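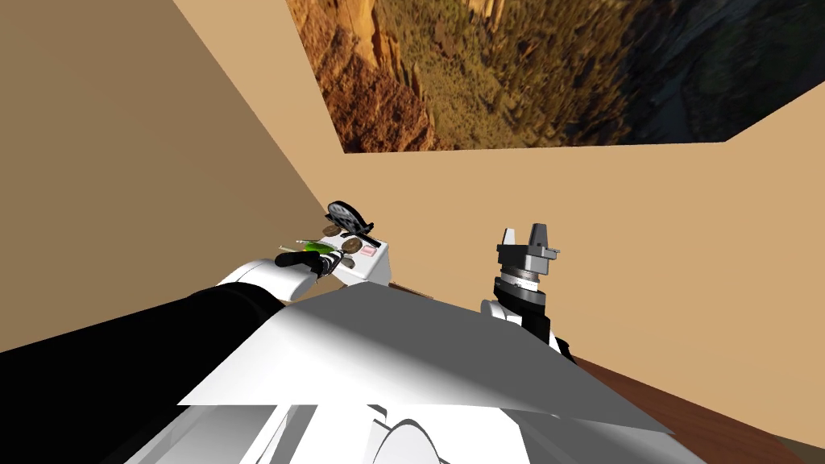 4. Revisión de agarres en simulación

Imprimir esta sección | Enviar por correo electrónico

Esta sección explica cómo comprobar un agarre en el simulador de Zonden antes de dar por bueno lo que dice el planificador. Se supone que el entorno está instalado (sección 2) y que el modelo del robot de dos brazos carga sin errores (sección 3). Si todavía salen avisos de articulaciones sin límites, vuelva a la sección 3. Seguir adelante con esos avisos produce resultados que parecen correctos y no lo son.

Conviene leerla con cierta desconfianza hacia el propio programa. Zonden marca un agarre como «estable» con criterios bastante generosos, y la etiqueta verde del panel ha convencido a más gente de la que debería.

4.1 Antes de empezar

La escena de trabajo se llama mesa_rincon y viene con el paquete Drilley. Contiene el robot, una mesa, dos paredes en esquina con un cuadro de un cañón rocoso y varios objetos pequeños. El objeto de prueba es el verde, el que sujeta la pinza izquierda. En el catálogo figura como «herramienta, mango cilíndrico», sin más detalle: la varilla fina que sale del mango puede pasar por un destornillador o por la punta de un bolígrafo, y el detector de clases cambia de opinión según la vista. No use el nombre de la clase como condición en ninguna regla. Use el identificador del objeto.

Nota. El cuadro de la pared ocupa buena parte de la imagen con la cámara inclinada y tiene mucha textura. Los detectores entrenados con pocas escenas encuentran en él objetos que no existen. Si aparecen detecciones sobre las rocas o los arbustos, no baje el umbral global; aplique la máscara de pared (4.3, paso 3).

4.2 Cargar la escena

1. Abra Zonden y elija Escena > Abrir > mesa_rincon.

2. Espere a que el contador de pasos llegue a 20. Antes de ese paso los objetos todavía se están asentando sobre sus apoyos y cualquier medida de contacto es ruido.

3. Pulse Pausa.

4. En el panel Robot, seleccione Brazo izquierdo. Compruebe que el estado de la pinza es CERRADA y que el campo Objeto asociado contiene el identificador 132.

5. Seleccione Brazo derecho. El estado debe ser ABIERTA y el campo Objeto asociado debe estar vacío.

6. Compare los dos estados con lo que muestra el visor. El visor dibuja la geometría; el panel lee la última orden enviada al controlador. No son la misma fuente, por mucho que el manual anterior las tratara como si lo fueran.

Precaución. Si el panel dice CERRADA y en el visor los dedos están separados, no reenvíe la orden de cierre. Reinicie la escena. Al reenviarla, el controlador acumula consigna y el siguiente movimiento sale con un salto.

4.3 Configurar la percepción

1. Abra Percepción > Fuentes y active la cámara de cabeza. Desactive las demás.

2. En Máscaras, marque Cuerpo propio. Con esta vista el torso blanco del robot llena la parte baja de la imagen, y la placa clara que lleva encima es plana y ancha, justo lo que el segmentador busca cuando le piden una mesa. Sin la máscara, el plano de apoyo acaba calculado sobre el robot.

3. Marque también Pared y cuadro.

4. Ejecute Segmentar una vez. Revise el plano de apoyo propuesto: debe coincidir con la superficie marrón de la mesa, de la que bajo el aparato blanco solo asoma un borde estrecho. Si lo que obtiene es la cara superior del aparato, amplíe la región de búsqueda hacia la derecha, donde se ve una zona de madera rojiza, y compruebe en el árbol de la escena a qué cuerpo pertenece antes de aceptarla.

5. Guarde la configuración con un nombre propio. La predeterminada se sobrescribe con cada actualización de Drilley.

Nota. Las dos monedas marrones que hay sobre el aparato blanco son un buen control. Un segmentador que las funde con el aparato también fundirá cualquier pieza delgada. Uno que las separa puede hacerlo por el color y fallar en cuanto cambie la luz, así que repita la prueba con la iluminación alternativa antes de alegrarse.

4.4 Comprobar el agarre

1. Con la simulación en pausa, abra Contactos > Pinza izquierda.

2. Anote los puntos de contacto de cada dedo con el mango. Si todos están en un solo dedo, el agarre no vale, aunque la etiqueta siga en verde.

3. Abra Colisiones > Vecindad. La moneda más próxima queda cerca de las puntas de los dedos, y la distancia no se aprecia a ojo desde esta cámara. Lea el valor en la tabla.

4. Haga lo mismo con la pieza negra circular apoyada en el extremo superior del aparato. Su malla de colisión es un disco macizo, sin los radios que se dibujan en el visor, y la lengüeta corta del lado derecho no está incluida. El planificador no sabe que esa lengüeta existe.

5. Ejecute Planificar > Retirada con la semilla 263. No reproduzca la trayectoria todavía.

6. Recorra la trayectoria paso a paso con la barra inferior y vigile la varilla. El volumen del objeto agarrado se calcula por defecto a partir del mango, y la varilla apunta hacia la pared izquierda. Si la caja envolvente no la incluye, marque Usar malla completa y vuelva al paso 5.

7. Repita la planificación con 14 semillas distintas. Una sola trayectoria limpia demuestra que hay una trayectoria limpia — y poco más.

Precaución. No exporte a un robot físico una trayectoria aprobada solo con esta prueba. El rozamiento del mango en el simulador es un valor puesto a mano. Nadie en Skesivcombe ha publicado de dónde salió, y con valores algo menores el objeto gira entre los dedos.

4.5 El brazo derecho

El brazo derecho está levantado, con los dos dedos hacia arriba. Para el planificador sigue siendo un obstáculo.

1. En Planificar > Obstáculos, compruebe que Brazo derecho figura como activo. Algunas versiones lo excluyen cuando la pinza no tiene objeto asociado.

2. Si va a planificar los dos brazos a la vez, seleccione Conjunto y no Secuencial. El modo secuencial planifica el segundo brazo contra la posición inicial del primero, un atajo que la documentación comercial describe como «optimización».

3. Guarde el resultado junto con la semilla, la versión del paquete y la configuración de percepción.

4.6 Problemas frecuentes

El objeto 132 desaparece de la lista al reanudar. La asociación con la pinza se pierde si se cambia de cámara durante la pausa. Vuelva a cargar la escena.

La etiqueta es verde y la tabla de contactos está vacía. Crea a la tabla.

El plano de apoyo sale inclinado. La vista de cabeza está muy girada respecto a la mesa y el programa no siempre aplica la corrección. Compruebe que la opción Alinear con la gravedad está activa; en la versión de noviembre venía desactivada sin aviso en las notas.

Continúa en la sección 5, Registro de trayectorias.

Guía de Zonden y Drilley. Redacción: Ait Brahim, Skesivcombe | Contacto | © Todos los derechos reservados | Volver arriba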